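Days Out > Industry > Open Days
5/20/21
By Gifty Bawa
Filed under: Worth the Bus Fare?

Kindcombe's business park threw open 19 units, and I managed five before my shoes gave in. The Quansah bakery gave out warm rolls, then a talk on yeast that outlasted them.
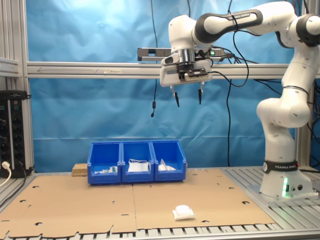
The Franka Emika arm, gripper open above the table.

Parking was £2, payable by an app that wanted my date of birth. Afia Agbeko at Losto let me pack a box of candles, then quietly repacked it. Tea at Trillance was free and tasted it. They're doing it again in September.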